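Projects > Reissues > Progress reports

Fujimoto tapes reissue: December report to the Ilevmont Music Fund

Transfers are finished, with 118 reels copied. Whether that amounts to a box set is another question. Much of the live material is the same 4 songs played badly in different rooms, and I don't share the label's view that fans will want every version. Stivville, the one proper album, still sounds good. The remaster is louder than it needs to be and I have asked for another pass.

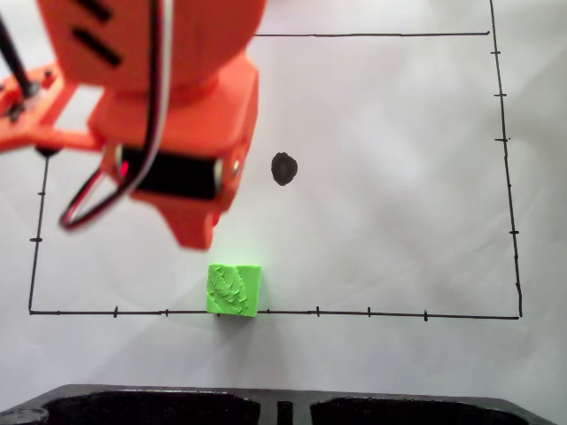

The pressing order is where I would slow down. Tuditz Records wants 3000 copies on the strength of a mailing list that has not been tested. They also want a colored edition, and the shade they favor is a bright orange, like the plastic of the arm in the photo. I doubt color sells a record that people don't already want. My advice is to press black only and hold back the rest of the grant.

Sleeve notes are late. 3 essays were promised and one has come in, mostly about the writer. Rights for the radio session remain unsigned, so please treat that disc as unconfirmed.

Recent reports
Tape transfers: first update
Sleeve art costs
Radio session rights

Contact | Copyright Ilevmont Music Fund | Back to top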